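Ticket 219 -- Werby slush machine, left bowl won't freeze
Opened by: Candela Miranda
Status: Closed

Hi again, it's Candela from the bar at Sepúlveda. Our left bowl has been giving me piña colada soup since lunch! The right side is fine (that's the lime one, thick as ever), but the left just goes round and round and never sets up. I turned it off, let it sit, turned it back on, same thing. The little fan in the back is running and I cleaned the filter last night.

I did switch recipes, in case that matters. I used to pour in the Batonix mix straight with the rum already measured, and now I'm making my own with coconut cream, pineapple juice and a lot more rum, because people kept telling me it tasted weak.

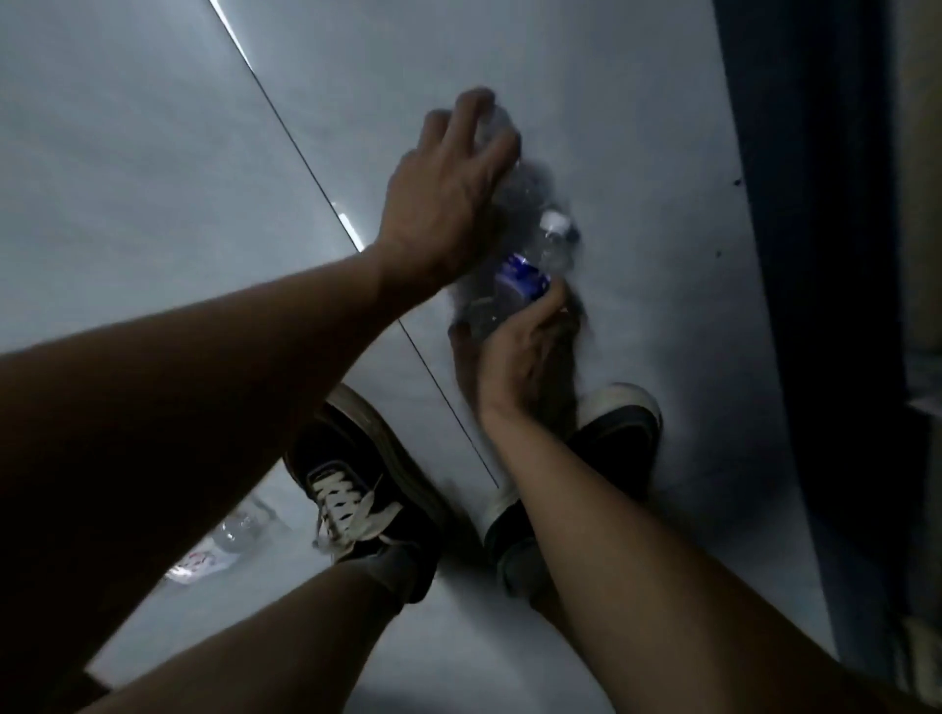

Lucía Pacheco from your side called and asked me to check the sugar with the refractometer. I got 9 the first time, which made no sense, so I wiped the glass and stirred the bowl properly and got 13. She says that's on the low side of okay and the rum is the real trouble -- too much alcohol and it just won't freeze, no matter how long I wait.

Update: drained 4 cups, topped it up with juice and a bit of syrup, no extra rum. After 43 minutes it was holding a peak on the spoon. Hooray! I'll float the extra rum on top of each glass from now on.

The drip tray on that side still rattles. Should I open a new ticket for that or can you send the clip with my next order?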